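Pre-power checklist for the kitchen arm, with my comments
Version for the Holtton shared workshop, checked through September 17, 2023

I've been asked twice now for the list I use before I switch my arm on, so I've typed it up from the notebook and tidied the swearing out of it. It's for a six-joint arm on a fixed base, home-built controller, run first in a simulated kitchen and then on the real bench. If yours is on wheels or bolted to a ceiling you'll want to add things. The tick or cross is how my own build did on this round, and the comments are just me talking.

PART A – BASE AND MOUNTING

A1. Base bolts tight, paint marks lined up. OK
I put a stripe of nail varnish across each bolt head and the plate in May and they still line up. Cheapest inspection tool I own.

A2. Mounting board sound, no cracks or lifting at the edges. OK, with a grumble
The board is Pluswood, left over from the loft. It's fine, but there's a soft patch at one corner where I drilled too near the edge and had to start again. I press it with my thumb every time. If it ever gives I'll swap the whole board.

A3. Base doesn't rock when you lean on the arm at full stretch (power off!). OK
Lean properly. I used to give it a polite little nudge and that told me nothing.

PART B – WIRING AND POWER

B1. Mains lead, plug and fuse checked by eye. OK
B2. Emergency stop pressed, twisted out, pressed again. OK
I do this before anything is powered and again after. The button came in a box of bits from a Rugemalira sale and I was suspicious of it for weeks, so it got tested far more than it deserved.

B3. Stop button reachable from where you'll really be standing. FAIL, then fixed
Mine was on the left of the bench and I'd moved my stool to the right. I'd have had to reach across the arm to stop the arm! It's on a longer lead now, clipped to the front edge.

B4. Cable slack at every joint, at both ends of its travel. OK
Turn each joint by hand and watch the cable the whole way. Joint four had been rubbing and I've sleeved it.

B5. Supply temperature after a quarter of an hour idling. OK
It settled at 40 degrees, and I'm happy with anything below 50 on this supply.

PART C – JOINTS AND LIMITS

C1. Software limits loaded and the right file. OK
I keep two files and once loaded the old one. Now the controller prints the file date in capitals when it starts up, which looks daft and works a treat.

C2. Each joint driven slowly to its limit, one at a time. OK
Keep a hand on the stop. Joint two is set to halt at 83 degrees and joint five at 181, and I write down where they really end up. Both were close enough that I left them alone.

C3. Backlash at the wrist. Needs watching
There's a bit of play when I waggle it. No worse than last time, I think, but the gearbox is a Claniletti second and I've never fully trusted it.

C4. Speed cap on. OK
I run at 18 per cent of full speed for anything new. It's dull to watch and I don't care.

PART D – SIMULATED RUN

D1. Same limits file in the simulator as on the controller. OK
D2. Tool setting matches what's on the wrist. FAIL, then fixed
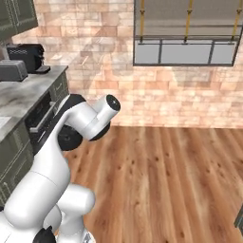

My tool setting was the one real mistake I found this time, and it's an easy one to make. The planner still had the old gripper in its settings, so it was allowing for fingers and working out every reach too long. The simulated arm has nothing fitted, just the short white cylinder on the end of the wrist, so I've set the tool length to nought and saved that as its own profile. Load the profile, then look at the end of the arm on the screen and ask yourself if the two agree. I want that to be a separate tick from now on.

D3. Worktop and anything standing on it marked as things to avoid. OK
The toaster and the coffee machine each get a box drawn round them in the planner, a good bit bigger than they need. Be generous with these. A fat box costs you a slightly silly detour and a tight one could cost you a wrist.

D4. Appliance doors and cupboard doors. Part done
I've only got the doors in as shut, flat shapes. An open door needs its own box and I haven't drawn those yet, so no low sweeps past the cabinets until I have.

D5. Full path run through with collision warnings on. OK
Run it, read the log, run it again. I had one warning about the elbow on the first go and moved the starting pose to clear it – don't just turn the warning off, tempting as it is at the end of an evening.

PART E – PEOPLE AND BENCH

E1. Tape line on the floor visible and everyone behind it. OK
E2. Loose sleeves, lanyards and long hair sorted. OK
E3. Bench cleared of mugs. FAIL
Mine. Moved it.

E4. "Arm live" sign turned round on the workshop door. OK
Turn it back afterwards too, or people stop believing it.

STILL TO DO BEFORE THE NEXT RUN
Draw the open-door boxes (D4).
Measure the wrist play with a dial gauge instead of waggling it (C3).
Buy a second clip for the stop button lead.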